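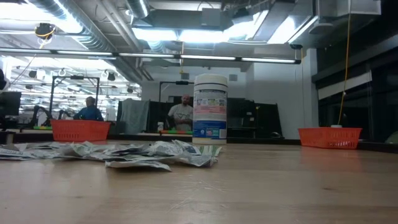
Print this release | E-mail this release

Student Teams Complete Table-Clearing Project in Robot Manipulation Course

May 21, 2022

The Ondrejka Technical Institute has completed the spring session of its course in applied robot manipulation. Students in the course set up tabletop workstations, recorded demonstrations of sorting and clearing tasks, and used the recordings to train control software for robotic arms. The session began in February and ended with an open evaluation in the institute's automation workshop.

Forty-six students took part. They were drawn from the mechanical, electrical and software programs and worked in mixed teams. No previous experience with robotic arms was required, although all participants had passed the institute's introductory programming module.

The assigned problem was the clearing of a table. Each team was given a set of ordinary household and shop items and was asked to produce a system that could pick them up and place them in the correct basket. The item list included crumpled newspaper, wipes canisters, small plastic containers, and folded cloth. Teams could choose the order in which items were handled but could not change the list.

Newspaper was included at the request of the course instructor, Veerle Hoekstra. A rigid container has a fixed shape, and a grasp that works once can generally be repeated. A crumpled sheet takes a different shape each time it is dropped, overlaps its neighbors, and may tear when it is pulled from a pile.

"Most student projects in this area use blocks," Hoekstra said. "Blocks are useful for the first two weeks. After that we wanted material that would make the teams look at their data again."

Course structure

The first part of the course covered workstation assembly, camera mounting, and calibration. Teams worked at adjacent benches and shared a common fixture design consisting of an overhead frame with a crossbar. The drawings for the frame were released to students at the first meeting, and each team cut and assembled its own.

The second part covered data collection. Students guided the arms through the task by hand or by remote control and saved each attempt as a separate recording. The teams together submitted 1,256 recordings. Of these, 157 were rejected during review, most often for missing time stamps or for a basket that had been moved during the attempt. Rejected recordings were kept on the course server and used in a class session on data quality.

The third part covered training and testing. Teams used Wumo, the institute's in-house software package, to prepare recordings and run trained models on the arms. Wumo was written by former students and is maintained by the automation department. A revised version with a faster playback tool was installed midway through the session.

Evaluation procedure

Each system was tested under the same conditions. A faculty member arranged the items according to a printed layout card that the team had not seen. The operator then started the system and stepped back from the bench. Each trial was limited to 600 seconds. A trial ended early if the table was clear, if an item fell to the floor, or if the operator pressed the stop button.

Points were awarded for each item placed in the correct basket. Points were deducted for items placed in the wrong basket and for contact between the arm and the basket rim. Torn newspaper was scored by the largest remaining piece. This rule was added after the practice round, when two teams asked for a ruling on the same question.

The highest total was recorded by Team Orkon, which used a two-stage approach. Its system first pushed overlapping sheets apart and then attempted a grasp. Team Dosedix placed second. Its system had the lowest number of rim contacts in the evaluation but reached the time limit in several trials because of long pauses between movements.

"We spent too long on the canister," said a member of Team Dosedix. "It stands up, so we treated it as the easy item. If the gripper touches the lid first, it tips, and then it is a different problem."

Both teams will present their methods at the institute's internal engineering seminar. Written reports from all teams have been filed with the department library and may be consulted on request.

Changes for the next session

The department will offer the course again in the next academic year. The item list will be extended to include transparent packaging, and teams will be required to submit a short test plan before data collection begins. The time allowed for calibration will be increased by one class meeting.

Lighting will also be treated as a test variable. In the current session, all teams trained and tested under the workshop's normal overhead lighting. Several reports noted reflections on glossy tabletops as a possible source of error, but none of the teams tested this separately.

Applications are open to second-year and third-year students in any engineering program at the institute. Students who completed the current session may apply to serve as bench assistants. Forms are available from the automation department office.

About the institute

The Ondrejka Technical Institute offers degree and certificate programs in mechanical, electrical, and software engineering. Its automation department operates a teaching workshop, a machine shop, and an electronics laboratory.

Press contact: Communications Office, Ondrejka Technical Institute

Print | E-mail | 46 shares | 0 comments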